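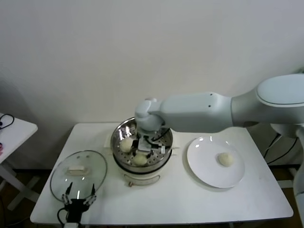 Electric steamer with stainless basket, lid off. Two buns in the basket, one on the plate.

Steaming buns in a small electric steamer: times, spacing and the lid problem

Published August 21, 2021

Several readers wrote in after the February item on dough hydration to say that their buns rose well, went into the steamer looking right, and came out wrinkled, yellowed or collapsed on one side. The dough was the same one we printed. The fault in nearly every letter was in the steaming, so this item covers only that part of the job: what happens from the moment the shaped buns go into the basket until they are on a plate.

Everything below applies to the tabletop type of steamer, meaning an electric base that boils the water, a metal basket with a perforated tray, and a glass lid. Bamboo baskets over a wok behave differently and were covered by Hsiu-ying Hsu in an earlier issue.

Water

Fill the base to its marked line with cold water. Starting from cold adds a few minutes but gives the dough a slow warm-up, and the buns finish their last bit of rising in that time. If the buns are already fully risen, bring the water to a boil first and load the basket afterward. A fully risen bun put over cold water will over-proof before it sets, and the top will drop when the lid comes off.

Do not top up in the middle of a batch. Cold water poured into a boiling base stops the steam for long enough to matter. A full base on our test unit, an Onyeka, ran well past the end of one batch, and we never saw it get low. Readers with the smaller Lanel base report that it needs refilling between batches, which is the right time to do it anyway.

In hard water areas the heating plate scales up and the boil gets slower over the months. Delia Neagu timed hers before and after descaling with white vinegar and found that the base had been taking nearly twice as long to reach a boil. If your times have drifted, check this before changing the recipe.

Loading the basket

A bun grows by half again in the steamer, sometimes more. Leave a gap between them at least as wide as your thumb, and the same gap between the bun and the basket wall. The wall of a stainless basket is hot and collects water. A bun that swells into it will have a wet, shiny patch on that side, and the skin there usually tears when the bun is lifted.

Three or four buns are plenty for a small basket. Readers want to fit six. It can be done with smaller buns, but the ones in the center get less steam around their sides and come out denser. Two batches take longer and give a better result.

Each bun should sit on its own square of parchment. Cut the squares slightly larger than the base of the bun and no larger. A sheet that covers the whole tray blocks the holes, and the steam then goes up the sides only. If you prefer to work without paper, brush the tray with a thin film of neutral oil. Cabbage leaves also work and can be thrown out with the trimmings.

Weight

The times below are for a plain bun of 49 grams, weighed as raw dough. Weigh them. Buns cut by eye from a rolled log vary more than people expect, and in a small basket a light bun and a heavy bun will be ready at different times.

For a filled bun, weigh the wrapper and filling separately. Isauro Maldonado, who sent in the pork and scallion version, uses the same weight of dough and a little over half that weight of filling. Going higher than that stretches the wrapper thin at the top, and the filling leaks at the pleat.

Time

Plain buns, from cold water: 18 minutes from switching on.
Plain buns, into full steam: 11 minutes.
Filled buns with a cooked filling, into full steam: 13 minutes.
Filled buns with a raw meat filling, into full steam: 16 minutes, then check the center of one with a probe thermometer. It should read 165 F.

Frozen buns go in without thawing. Add five minutes to any of the full-steam times. For raw meat fillings, check with the thermometer again, as the center is the last part to warm.

If the base has a dial with several heat settings, use the highest to reach a boil and then go down one step. A hard, rattling boil throws water up through the tray and leaves the underside of the buns soggy. The steam should come out of the vent in a steady stream. Small spits of water from the vent mean the setting is too high.

The lid

Glass lids have one real drawback. Steam condenses on the inside, runs together and falls. Each drop leaves a dent on top of a bun, and the dent stays as a hard, translucent spot after cooling. Bamboo lids absorb this water, and glass cannot.

There are two fixes. The first is to wrap the lid in a thin cotton cloth, with the corners tied over the handle so that nothing hangs near the base. The cloth takes up the drops. It must be plain cotton and washed without fabric softener, which can be tasted in a plain bun. The second is to set the lid very slightly askew for the last few minutes. This works less well and lengthens the cooking time.

Do not lift the lid to look. The glass fogs over, which is annoying, but the temperature in the basket falls as soon as it is opened, and a half-set bun will shrink and will not recover.

Resting

This was the step missing from most of the letters. When the time is up, switch off the base and leave the lid closed for three minutes. Then open it by a finger's width and leave it for two more. Only then take it off completely. The slow drop in temperature lets the crumb firm up before the outside air reaches it. Wing-sze Ng ran the same batch with and without the rest on our request, and the buns without it wrinkled within a minute of opening.

Take the lid off by tilting it away from you, with the far edge rising first, and carry it level over the counter. There is a good deal of water in it. Set it down upside down on a cloth or on a clear part of the table, so that the water stays in the lid and the hot rim is not dragged across the surface.

Moving the buns to the plate

Move them one at a time, straight up and out. A fresh bun is soft enough that a hard pinch leaves a mark, and the mark does not spring back. Wide silicone-tipped tongs held loosely are the easiest tool. Pick the bun up low on its sides, near the base, where it is firmest. Thin metal tongs cut into the skin. A flat spatula slid under the parchment also works if the basket is shallow, and does not work at all in a deep one.

Place the plate right next to the steamer before you open it. A plate at the other end of the table means a hot bun carried over a distance, and this is when they are dropped. Use a plate wide enough for the whole batch in one layer. Buns stacked while hot will stick together and peel when separated.

Peel off the parchment after five minutes. A glazed plate holds water under the buns, so if they are not going to be eaten at once, move them to a wire rack.

Color

Plain buns made with all-purpose flour are cream, and this is correct. The bright white of store-bought buns comes from bleached low-protein flour. Yellow spots, as distinct from an even cream color, mean undissolved baking powder or too much of it. Sift it with the flour.

Reheating and storage

Cooled buns keep for two days in the refrigerator in a closed container and two months in the freezer. Reheat in the steamer, four minutes from the refrigerator and nine from frozen. A microwave will do it with a damp paper towel over the bun, but the bun turns tough as it cools.

Letters

Lemlem Sisay asks whether the tray can be lined with a silicone mesh. Yes, if the mesh is cut to fit and does not curl up at the edge. The Prosatetti mesh she mentions comes oversized and can be trimmed with kitchen scissors.

Another reader asks about stacking a second basket on top. Swap the two halfway through the rest period and never during the cooking, and give the upper one two extra minutes.

Next issue: cleaning stainless baskets, including the blue stains and the white film.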